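Automated Packing at the Rimska Packing Hall: Effects on Tasks, Shifts and Training

Student project report, submitted by Akosua Arthur
Supervisor: Hala Karaki

1. Background

Rimska packs small gift boxes for retailers. Until last spring all the filling was done by hand at long benches. The company then brought in packing arms from Ruotsalainen, controlled by Tridell software, and moved part of its staff to a new area where items are handled with hand-held grippers and the movements are recorded for the arms to learn from. The project set out to establish what this change has meant for the people who work there.

2. Method

I spent nine working days in the hall in June and interviewed 13 employees, each for up to 60 minutes. Interviews took place in the canteen annexe, away from supervisors. The shift rota and the training register were also made available to me. Pay records were not, and wages are therefore outside the scope of this report.

3. Findings

3.1 Tasks. The target on the hand benches was 950 boxes per shift. Staff in the recording area have no box target. They are asked for steady, clean movements, and a spoiled recording is thrown away. Several employees found this harder than expected. One former bench packer said she had spent years learning to be quick and was now being asked to be slow.

3.2 Strain. Complaints of sore backs were fewer in the new area, where the tables suit most people's height. Complaints about wrists and forearms were more common — the grippers have to be held for long periods, even when only one of them is in use. The cables were also mentioned, mainly by shorter staff.

3.3 Breaks and talk. Bench packers used to talk while they worked. In the recording area most people work alone at a table, and conversation has moved to the breaks. Two employees preferred the quiet. The others missed the company.

3.4 Training. The course for the new area was supplied by Senard and lasts two days. Staff considered the practical part good and the written part too long. No further course has yet been offered to those who wish to move on to looking after the arms.

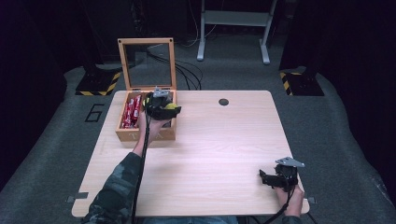

Does recording work of this kind take jobs away from the packers?

At Rimska it has changed jobs more than it has removed them so far, but the bench staff who left during the period were not replaced, and employees had noticed this.

4. Recommendations

The company should rotate staff between the benches and the recording area within each shift, review the weight of the grippers with the people who hold them, and state in writing what will happen to the recording posts once the arms need fewer examples. The last point was raised in almost every interview — it matters more to staff than any question of equipment.

Comments (3)

benchside
The part about wrists is right. Ours got better when we were allowed to swap tables at half past ten.

M. in Logistics
Was the night shift included? The rota is quite different there.

Akosua Arthur
Day shift only, I am afraid. The night rota was being rewritten at the time.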